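Slide sandal

A slide sandal, or slide, is a backless, open-toed shoe held on by one wide strap across the top of the foot. It has no buckle, lace or heel, and asks nothing of its wearer except that the wearer not run. The sole is usually thick and often ribbed along the side, a feature described in catalogs as styling and in the home as a place for lint to live.

Storage

Slides are among the easiest shoes to store and among the least often stored. The usual home is an open rack or low bench by the door, with a flat board on a metal frame. Because the strap holds its arch when the foot is out of it, a slide takes up the same room empty as worn. Two pairs set side by side with the straps level will fill a short shelf from one end to the other, and from a distance the result can pass for upholstery. 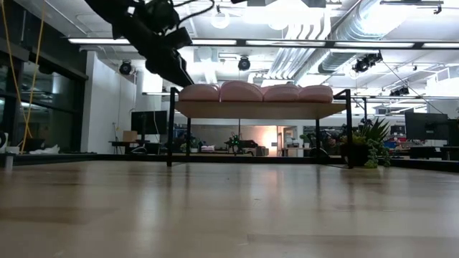

The Vorwood bench, a common model in rental apartments, has a board 988 millimeters long. Its instruction leaflet promises space for 9 shoes, a number that has never been explained. The later Jamach version grew to 1,013 millimeters and dropped the promise.

There are two main schools of arrangement. In the first, all toes point at the wall, so that a person leaving the house can step straight in backward, and occasionally does. In the second, toes point outward, which looks better and requires everyone to turn around. Households that follow both end up with a third arrangement, in which each slide faces wherever it was going when it came off.

Pairing

The left and right slides of a pair differ less than those of a laced shoe, and the difference is easily missed before breakfast. Trouble begins when a household buys several pairs in one color, generally during a sale. Thaweesak, a mail-order seller of house shoes, lists 269 combinations of color and size and still reports that most repeat orders are for pink.

Sorting is best done by sole. Sizes are commonly molded into the underside, and a worn tread separates an old pair from a new one more reliably than memory does. The shoes are taken down to a table or the floor, matched, and put back a pair at a time. It is normal for one to stay on the shelf throughout and be looked for elsewhere. 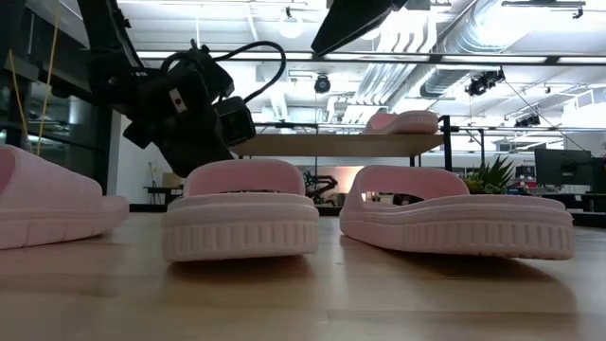
A comment left under the Hernlow guide to hallway storage disputes the whole procedure: "We have four people and one color. Whoever gets up first gets a matching pair. I don't see what there is to sort."

Cleaning

Molded slides can be rinsed in a sink with dish soap. An old toothbrush reaches the grooves in the sole. Drying on a radiator is discouraged, as some foams shrink, usually on one foot only.

See also: Clog; Flip-flop; House slipper; Shoe rack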